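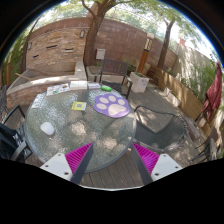 Can a standard optical mouse be used on a textured glass tabletop?

It can be used if an opaque mat is placed beneath it. On the bare glass the pointer is likely to jump, drift or stop, and changing the settings on the laptop will not cure this.

Service desk log, Gildale Study Centre
Subject: Pointer jumping and freezing at courtyard table, Mwakyusa Building
Reported by: Refilwe Makhubela, Reading Support
Assigned to: Elmarie Lekota, Service Desk
Priority: Low
Status: Closed, with one linked request outstanding
Month: June

Original report

When I work at the round glass table in the courtyard, the pointer on my laptop does not follow the mouse. It moves a short way, stops, and then appears at the other side of the screen. If I lift the mouse and put it down again it works for a moment. The mouse is the small white wireless one issued to Reading Support at the start of the year. I have put in a new battery and restarted the laptop twice. The touchpad on the laptop is fine. I have an outdoor session every morning this month and need to move items about on the screen while people are watching, so the touchpad is not a good substitute.

The same mouse gave no trouble in my office yesterday afternoon. I am content to be visited at the table, where I am normally set up by 9.20.

R. Makhubela

Entry 1, Elmarie Lekota

Report received and acknowledged. Ms Makhubela was asked by telephone to confirm the following.

Does the fault occur with the laptop running on its battery and also when connected to the mains? Reply: there is no mains supply at the table. Battery only.

Does the fault occur in more than one program? Reply: it does, and also on the sign-in screen.

Has anything been spilt on the mouse? Reply: not to her knowledge.

Is the receiver fitted directly to the laptop? Reply: it is, on the right-hand side.

The fault on the sign-in screen makes a problem with a particular program unlikely. Ms Makhubela was asked to bring the mouse and laptop to the desk at her convenience.

Entry 2, Elmarie Lekota

Mouse and laptop examined at the desk. The opening on the underside of the mouse was clean. The battery was seated properly and the contacts were sound. Pointer movement on the desk surface was smooth in all directions, at slow and fast speeds, for the whole of a 20 minute test. Buttons and wheel were normal.

The laptop is a Kamton model from the staff pool. Its mouse software was current. Pointer speed was at the middle setting. No change was made.

No fault found. Equipment returned to Ms Makhubela. Ticket set to Resolved.

Entry 3, Refilwe Makhubela (reply by email)

I should be grateful if this could be reopened. The mouse behaved at your desk, as it does at mine, but the report concerned the courtyard table and it is no better there. I had to abandon the matching exercise this morning and finish it on paper.

Entry 4, Elmarie Lekota

Ticket reopened with an apology. The first test was carried out on a different surface from the one in the report and should not have been used to close it. A visit to the courtyard has been arranged.

Kagiso Venter has suggested that the wireless connection be looked at during the same visit, as the courtyard wall is substantial and there is a utility box fixed to it. Noted.

Entry 5, Elmarie Lekota (site visit)

Arrived 9.20, left 10.45. Ms Makhubela present throughout.

The table is round with a glass top. The glass has a pebbled finish and it is possible to see through it, indistinctly, to the ground. There is a good deal of sparkle from the surface in daylight. Tests were carried out in the order given.

Mouse on bare glass, near the middle of the table. Fault reproduced at once. The pointer moved in short bursts and would not hold a straight line.

Mouse on bare glass, nearer the rim. As before.

Mouse on bare glass, with the table shaded by an opened umbrella. Slightly better, still not usable. Direct light may be making matters worse but is not the main cause.

Second mouse from the service desk stock, same type, on bare glass. Same fault. This rules out a defect in the mouse issued to Ms Makhubela.

Mouse on the cover of a closed book. Pointer movement normal, although there is little room to move before the mouse runs off the edge.

Mouse on a sheet of plain paper. Pointer movement normal until the paper slid. The raised finish of the glass gives loose paper very little to grip, and the sheet travelled with the mouse.

Receiver moved to the left-hand side of the laptop. No difference on bare glass, and no difference on the book. The wall and the utility box play no part in this fault and Mr Venter has been informed.

Finding: the sensor in an optical mouse works by looking at small details in the surface beneath it. On see-through glass there is little that is steady enough to follow, and a pebbled finish scatters the light as well. The equipment is sound. The surface is unsuitable without a mat.

Entry 6, Elmarie Lekota

Ms Makhubela was offered the standard grey mat from stock. She asked whether she might use one already kept in the Reading Support cupboard, purple, in the form of a paw print, which the younger readers like. There is no technical objection to it. The purple area and the pale pink pads are both plain and opaque. She was advised to keep the mouse on the large pad so far as possible, and to try crossing from one colour to the other before relying on it in a session.

Please also note that the mat should be laid flat with nothing under it. On one occasion during the visit a small packet had been left beneath the edge, and the mouse rocked each time it passed over.

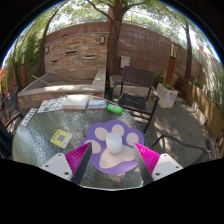 The trial on the paw mat was run at the same table on the following morning, from 9.45 until 10.53, in bright conditions. Ms Makhubela completed a full session with the matching exercise, including dragging items across the whole width of the screen. The pointer was steady. Crossing from the pink area to the purple caused no jump. The mat did not slide on the glass.

One further point came up. The heel area is adequate for ordinary use, but a long drag may bring the mouse to the edge of the mat and from there on to the glass, at which point the old fault returns immediately. The remedy is to lift the mouse, set it down again in the middle of the mat and continue. Pointer speed on the laptop has been raised by one step at Ms Makhubela's request, so that less hand movement is needed. She finds this comfortable and it has been left as it is.

Entry 7, Charmaine Matlala, Facilities

I have been copied into this ticket as the table is on our list. For the record, the courtyard furniture was chosen for standing out in all weathers and was not bought with computer work in mind. We have no plan to replace the glass top. A fixed covering is not acceptable, as water would collect beneath it.

We have no objection to loose mats, books and papers being used on the table, provided that everything is taken indoors at the end of the session. In recent weeks we have collected brochures, cards and a glue stick from the courtyard after hours. These were handed in at reception and may be claimed there.

Entry 8, Elmarie Lekota

Thank you to Ms Matlala. The guidance below has been agreed between the service desk, Facilities and Reading Support. It will be added to the page on outdoor working, which at present deals only with wireless coverage and battery life.

Guidance for staff using a mouse at the glass tables

Place an opaque mat on the glass before you begin. Any plain or lightly patterned mat will do. Glossy and see-through mats should be avoided, as they give the same trouble as the glass.

Wipe the tabletop first. Grit caught in the raised finish will mark the underside of the mat and can be felt through a thin one.

Allow enough clear space for the mat to lie wholly on the table. Printed cards and handouts are best kept to the far side – a card that works its way under the mouse will stop it just as surely as the glass does.

If the pointer still jumps with a mat in place, turn the mouse over and check that the opening underneath is free of dust, then change the battery. If neither helps, contact the service desk and state which table you are at.

Bring the mat and mouse in with you. Mats with a foam backing hold water for a long time and should not be put away damp.

Entry 9, Mwajuma Ndung'u, Purchasing

A request has been received for further mats for the courtyard. Astex is able to supply a plain dark mat in a larger size than the stock item. I should like to know whether the service desk wishes these to be held centrally or issued to departments. Please confirm also whether Reading Support will require one, or whether the present mat is sufficient.

Entry 10, Refilwe Makhubela (reply by email)

The paw is sufficient for the sessions, thank you. A larger plain one would be useful for my colleague who does the timetable outside in the afternoons and who keeps running off the edge of mine.

Entry 11, Elmarie Lekota

To be held centrally and lent out from the service desk in the same way as chargers. One to be issued to Reading Support on long loan. Ms Ndung'u has opened a separate purchase request, linked to this ticket.

The closing note on the original visit to the desk has been amended from "No fault found" to "Fault not tested on reported surface". Call-handling notes for mouse and pointer reports now include a question on what the mouse is resting on, to be asked before the equipment is called in.

Ms Makhubela has confirmed by email that she is content for the ticket to be closed. Purchase request remains open with Ms Ndung'u pending delivery.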